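Notes, open day at Plumirier. Went with I-seul and Rocío, 110 people signed up. Writing this up before I forget which claims were on the slides and which came out of somebody's mouth.

Main pitch: the two-arm table-clearing policy, trained mostly in simulation, "ready for kitchens." I asked how many of the 295 trials they quote were on hardware. Jhonatan Usuga, who ran the demo, said he'd have to check. Wrote my address on his pad. We'll see.

The live part lasted 2 minutes and stayed in the simulator the whole time. Rocío asked to have the plate moved and was told the layout was fixed for the day. Fine, but then don't call it generalization.

Their contact model is from Yupanqui, same as ours was in April, and we know what it does with soft objects. I-seul thinks I'm being unfair. Maybe.
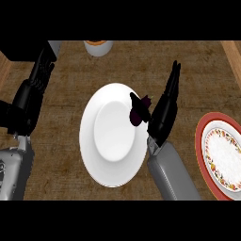
Plumirier, demo hall, 07/05/2026

Sim view, right gripper with the purple item at the white plate. Can't tell from a still if it's going down or coming up. I also don't see a distinct shadow under it on the plate, so judging height by eye is hopeless. Floral plate over on the right, cup at the back.

To do: ask Idalina for our own drop rates with the Yupanqui contacts, more than 30 runs or don't bother. No purchase talk with Edith until Usuga answers.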